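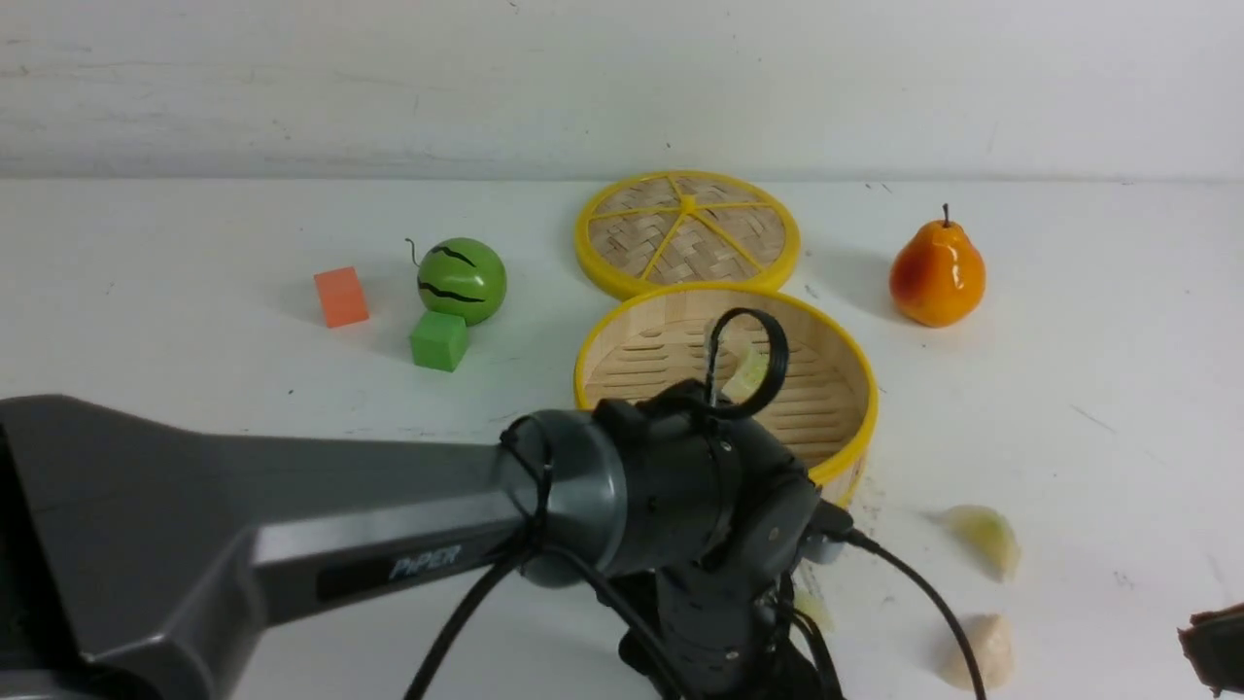
About Us | Animation, Anime & Voice News

Brurton is a site about animated stuff and the people who voice it. Series, movies, dubs, the odd web short. Started by Rupert Holzer in a spare bedroom, February, with a bad microphone and a list of dub actors he thought should be getting more credit. The list is still up. It's long. Some of the links are dead, we know.

What we cover

Mostly casting news and new season announcements. Also release dates, English dubs, trailers, reviews when we have time to watch the thing properly. We do anime and we do Western animation and we don't spend alot of energy arguing about which is which. If it's drawn or rendered and somebody is in a booth talking for it, fair game.

Not live action. People ask. If a live action remake gets announced we'll run a line on it and move on, unless the original cast is coming back.

Who writes it

Rupert still edits and does most of the morning posts. Eglė Lepik joined in our second year, runs reviews and the dub column, and is the reason the release calendar is ever correct. Besides them there are 11 regular contributors in 3 time zones, all freelance, all paid per piece. Rates are on the Write For Us page. Please read that page before you pitch! We get a lot of top ten lists. We don't run top ten lists.

The podcast

Called Kuster. Named after a background character in a show Rupert wrote and never finished, long story, episode 1 if you want it. 44 episodes so far, new one whenever Eglė and Rupert can both get an evening free. Usually one interview, then mail. Voice actors, dialogue editors, a storyboard artist now and then, and one very good episode with a foley person who brought her own gravel. Transcripts for all of them except episode 29, where the audio got mangled and we're still trying to piece the second half together. If you downloaded it the first day and your copy is clean, email us.

How we work

We try to get casting confirmed by two people before it goes up. Rumors get marked as rumors in the headline. Spoilers go under a cut, and finales get a few days before we put anything in the title. When we get something wrong we fix it and put a note at the bottom with what changed. We've had to do that more than we'd like with release dates, they move.

Review copies: yes we take early screeners, and the review says so. Nobody outside the site reads a review before it runs. Sending us a box set does not get you a better score, Eglė has given some nice boxes some very low ones.

Who owns us

Levetti, a small publisher that also puts out the art magazine Ollau. They handle the ads, the servers and the invoices. They don't see posts in advance and don't pick what we cover. Some of our contributors write for Ollau too and you'll see it in their bios.

Getting in touch

News tips and corrections go to the news desk, reviews stuff to Eglė, podcast mail to the Kuster inbox. All the adresses are on the Contact page. Mornings are best for anything urgent. Before 9 a.m. you'll get Rupert, after that it depends who's awake. We read everything, can't answer everything. If you sent a demo reel, sorry, we don't cast anybody, but good luck with it.

Comments are open on all posts for two weeks, then they close. Be decent to the actors, a few of them read it.

Get new dub and casting news in your inbox. Enter your email to subscribe to the Brurton newsletter. Unsubscribe any time.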